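Review: Urquijo Portable Reed Organ, four-octave model

Our parish meets in two places. The main church in Cundby has a pipe organ that needs no help from me. The mission at Ilthorpe meets in a school hall with a piano that has not held pitch in years, and for the past seven months we have used an Urquijo portable reed organ there for the Sunday liturgy, the midweek evening prayer and a few funerals. These notes are for other congregations that sing in borrowed rooms.

The instrument folds into its own case. Closed, it is the size of a large suitcase, with a handle on the long side. Two people can carry it up a flight of stairs without trouble. One person can do it, but the weight sits toward the bellows end and the case swings. Setup takes 3 minutes once you know the leg latches. The left rear latch on ours was stiff from the start and has stayed stiff.

Tone and volume

There are two sets of reeds, at 8-foot and 4-foot pitch, plus a knee swell. With the 8-foot set alone the sound is plain and slightly nasal, good for giving a note to a cantor or holding a drone under a psalm. With both sets drawn it leads nearly 55 people in unison hymns. Past that number the congregation at the back begins to drag, and the player ends up pumping harder, which raises the noise from the pedals more than it raises the sound. In a carpeted room I would plan for fewer.

Tuning has been stable. The hall is unheated between services, and in February the lowest octave spoke late for the first hymn. By the creed it was fine. Two reeds in the tenor range have drifted a little flat against the rest. Parviz Zamani, who plays for us twice a month, hears this more than the congregation does.

Keys and pedals

The keys are full width but short, and the action is shallow. Pianists adapt in a week or so. Organists complain longer. Four octaves covers most hymnals, but anything with a wide bass line has to be folded up an octave, and some settings of the Sanctus need rewriting in the left hand. The pedals fold flat and have rubber treads. One tread came unglued in the third month and was put back with contact cement.

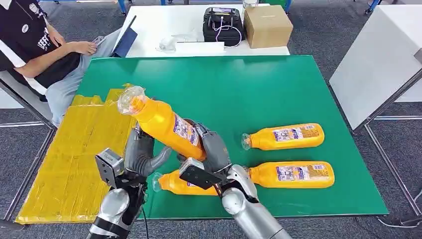
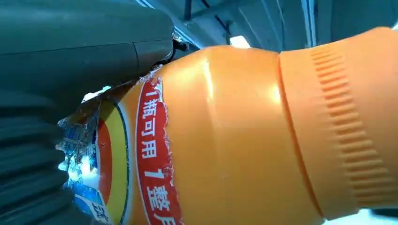

Can it be used to accompany chant without covering the cantor?
Use the 8-foot set only, keep the knee swell closed, and play no more than two notes at a time. With the instrument turned so that its back faces a side wall, a single unamplified voice carries over it.

Wind supply

The bellows are adequate, with little reserve. Full chords with both sets drawn use wind quickly, and a player who stops pumping to turn a page will hear the pitch sag. We copied the most used hymns onto single sheets for this reason. There is an optional electric blower, which we did not buy. Torquil Imrie, the music director at our sister parish in Rarnville, has one fitted to the same model and reports a steady wind and an audible hum during silent prayer. He switches it off for the intercessions — and then has to remember to switch it back on.

Case and finish

The outer case is the weakest part. The corner caps are thin, and two have dented in ordinary use. The music desk is held by friction alone and will not support a heavy altar missal. A hymnal is fine. The printed manual covers setup and reed cleaning in good detail but says nothing on replacing the pedal straps, and those will wear out first.

Verdict

Recommended for missions, chapels and house congregations that have no storage and need a real leading instrument. I would pass on it for a permanent room, where a secondhand full-size reed organ costs less and has more wind. Buy the padded cover at the same time, and order a spare set of pedal straps.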